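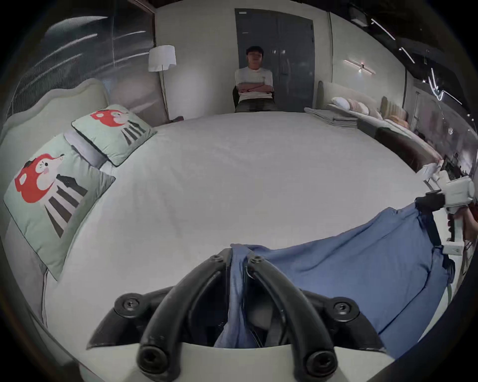

Cloth work on the big bed, one gripper on the fold and one on the corner

Buying more hand-held grippers: second set or spend it on fingers?
Started by wardkoster, Wednesday

wardkoster
Right, I have to put a number in for next quarter's gear and I'm going round in circles, so I'm throwing it open. We've been doing cloth folding with the hand-held grippers and the kit is getting stretched. The Symonenko quote came back at $391 per gripper, bare, no camera mount and no freight. I've got room for either 2 more complete grippers or one gripper and a decent pile of spare fingers, plus some storage so things stop living in my boot.

My gut says grippers. More hands in the room means more folding per arvo, and we only get so many hours on site. But Wim has been in my ear about fingers, and he'll be along shortly to tell you why I'm wrong.

Anyone been through this? I'd rather hear it now than in August when the money's gone.

wimvr
Here I am to tell you why you're wrong!

Fingers wear. The curved black ones are the whole tool when you're on fabric, the rest is a handle. Once the surface goes shiny you get slip on anything thin and you start squeezing harder to make up for it, and then you've got sore hands and rubbish recordings. Butudley sell a pack of 16 for our model and I'd take that over a second set any day of the week.
- Wim Van Rooij

tin_lid
Agree with Wim on spares, disagree on the pack. We bought the Butudley ones last year and the holes were a hair out, so every one had to be reamed before the bolt would go through. Not hard, just a boring Sunday. Ask for one sample before you commit to a bag of them.

wimvr
Really? Ours went straight on. Might've been a different batch. A sample is fair enough though, I'll email them.

marg_in_the_shed
Can I ask a dumb one - what's the cloth? We do tea towels and jeans and they chew through gear at completely different rates. If it's all soft light stuff I wouldn't panic about fingers yet.

wardkoster
Not dumb at all. The blue one's ribbed, bit of texture to it, so it gives the fingers something to hang on to. Slippery sheets are on the list for later and that's where I reckon Wim might have half a point. (Half!)

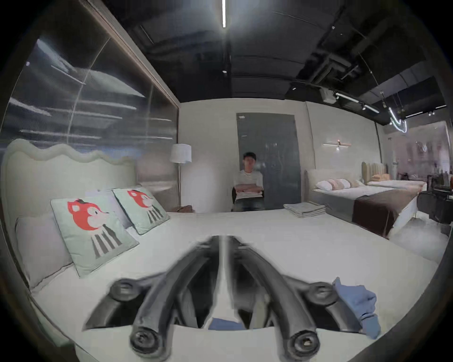

Gillmont Manipulation Club - Equipment & Budget Board

wardkoster
Since a few of you have messaged about what the work surface is like: white bedding, nice and smooth, and heaps of room to put a gripper down between goes. I want to keep working at this scale. A bench at the clubrooms is fine for socks, but once you've got a big cloth you need somewhere for it to go, and you need to be able to lean over it. So please don't answer with "just buy a folding table", I've had three of those already today.

ozzie_servo
Was about to say folding table, withdrawn, lol.

Serious answer. Look at the pivots before you buy anything. Those big round knobs down low are where ours went sloppy, long before the fingers did. If there's play in the linkage, new fingers won't save you, and two brand new grippers next to two sloppy old ones gives you recordings that don't match. We ended up putting everything through a rebuild with Dresusell bushings and it was like getting new tools. Cost bugger all compared with replacing the lot.

marg_in_the_shed
Seconding this so hard. Rebuild first, shop second.

wardkoster
Hmm. Hadn't budgeted for a rebuild line. Do you remember what Dresusell charged? And can it be done in-house or do you have to send them off?

ozzie_servo
In-house, easy. You want a decent set of hex keys and some threadlocker (the medium stuff, please, I have drilled out enough bolts for one lifetime). The price has gone up a bit so I won't guess, but ring them, they're good on the phone. Took me a long lunch per gripper, and the first one was slow mostly through me having the spacers in backwards.

pete_k
Going to be the cranky one here. Why are we buying more hand-helds at all? Every year the club puts money into tools that need a person on the end of them. Put it aside, don't spend it this round, and by next year there's the start of a proper arm in the kitty. You can't call it automation if it's my wrists doing the folding.

wimvr
Pete, with respect, what would the arm do? It'd sit on a bench waiting for someone to collect the folding examples, with... hand-held grippers. I'd love an arm too, but at $391 a go we can do useful work now and share the recordings. An arm also needs a stand, a safe area, someone to sign off the wiring and a way to get it up the stairs. Have you priced any of that?

pete_k
I've priced some of it. Not the stairs.

I still think we should have a savings line, even a small one. Happy to be outvoted but I want it written down that I asked.

wardkoster
I'll write it down, mate. And I don't hate a savings line, I just can't make it big without gutting everything else.

tin_lid
Two boring things to add to the sheet, Ward. Cases - get hard ones, the fingers stick out and they do not like being at the bottom of a backpack. And freight. Symonenko quoted us 13 days and it was nearer a month, so if you've got site time booked don't plan around the new ones turning up.

wardkoster
Good call on both, cheers. I had "bags??" in the sheet and nothing else.

OK so here's where I've got to, shoot it down if you like:

One complete gripper from Symonenko.
Bushing rebuild on the existing ones, price to come from Dresusell.
One sample finger from Butudley, then the pack of 16 if it fits without reaming.
Hard cases.
Whatever's left goes to Pete's arm fund.

wimvr
I can live with that. I'd still buy zero grippers and double the fingers but I'm told I'm stubborn.

marg_in_the_shed
Looks sensible to me. Check the old ones for play before you ring Dresusell so you know how many kits to ask for. Hold the base plate still, wiggle each finger side to side, do it with the jaws open and again with them shut.

pete_k
"Whatever's left" is doing a lot of work in that list. But fine, thanks for putting it in.

ozzie_servo
Bring them in Wednesday if you want a hand with the first one, I'll have the hex keys and the threadlocker with me. Someone else is on spacers.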